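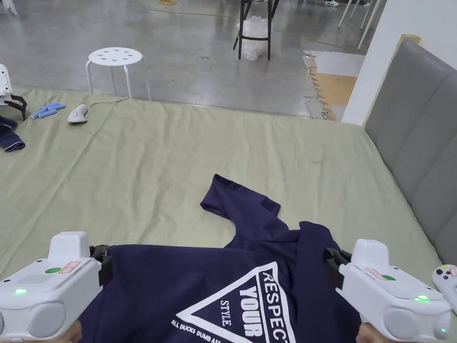

Cotton shrinks because it was stretched first. I want to start there, since most of the complaints we got at Westel over the years came from people who thought they had done something wrong in the wash. They usually hadn't. At the mill, yarn is held under tension when it is knitted, and the cloth is pulled again when it is dyed and rolled. Take a printed navy T-shirt like the one spread out on the bed. The cloth in it was pulled longer at several points before anyone cut it. Put it in warm water and the fibers swell, the loops relax, and the shirt goes back toward the size it wanted to be.

Slide two. Length and width. Jersey loses more in length than in width, and sometimes the width grows a little. That is why an old T-shirt looks short and boxy. Ask the room who has one. Wait for hands.

The test we used was simple. Mark a square on the cloth, wash it, dry it, and measure the marks again. We did this for 186 shirts from the Caputo line, five washes each, same machine, same soap. Most of the change came in the first wash. By the third there was very little left to measure. If somebody asks about the fourth and fifth, the numbers are in the handout.

Slide three is the chart. Give people time to read it. The tall bars are the tumble-dried shirts and the short ones were dried flat. I get asked every time whether hot water or the dryer is worse. In our tests it was the dryer. Tumbling knocks the loops closer together while the cloth is losing its water, and heat speeds that up.

Then color. Navy and black get blamed on bad dye, and some of the time that's fair. A lot of what people call fading is surface fuzz. Short fiber ends work loose and catch the light, so the shirt looks gray even though most of the dye is still in it. Turn dark shirts inside out and keep them away from towels and anything with a zipper. Mawar Mangundap ran the Tikthorpe samples both ways in August, and the inside-out batch was easy to pick from across the room. Pass the two swatches around here. Get them back before the break – I lost one last time.

Slide four, what to do about it. Buy with some room if the label doesn't say preshrunk. Wash cool. Shake the shirt out while it's damp, smooth the side seams, and lay it flat or hang it from the hem. A shirt that has already shrunk can be soaked in cool water with a little hair conditioner for 20 minutes and eased back by hand. You may get some of the length back. It won't hold forever, and it will need doing again after the next wash.

Skip the Zanbridge slide if we are running late. It is only about twisted side seams, and it needs the long explanation about yarn direction to make sense.

Questions. Someone will ask about wool. Say it is a different process, with scales on the fiber locking together, and that felted wool does not come back. Handouts are on the table by the door.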